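The Coat That Took 30 Fittings

Peninah Kimaro wore one outfit to the Dovbridge film gala in September, and it weighed more than her carry-on bag. The floor-length coat was covered in 1,933 glass buttons, each sewn on by hand at Kaijage, the small label that has dressed the singer for her last two tours.

Designer Leokadia Kubiak started with a plain gray wool coat that Kimaro already owned. The first version had buttons only on the collar and cuffs. Kimaro tried it on, walked up and down the workroom and asked for more.
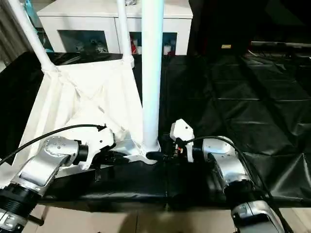 A Slow Build

The coat took five months. Kubiak and two assistants sewed in rows from the hem up, and Kimaro came in for 30 fittings along the way. The wool began to sag under the weight by the second month, so the team took out the lining and put in a cotton canvas one.

"I could sit down in it for about ten minutes," Kimaro said. "After that I wanted to stand."

She paired the coat with flat black boots and no jewelry. Her hair was pulled back so the collar would show.

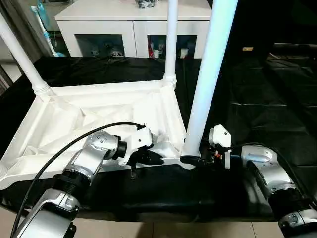
Kubiak had planned a matching hat, but it was dropped the Monday before the gala. It kept sliding forward, and Kimaro did not want pins. The hat is now on a shelf at Kaijage with a few loose buttons inside it.

A shorter jacket based on the coat goes on sale at Drilotier this winter. It has buttons on the sleeves only and comes in gray and navy. Kimaro has asked for the navy one.

Last updated: Monday, 4:15 p.m.

We use cookies to improve your visit. By continuing to read, you accept our cookie policy.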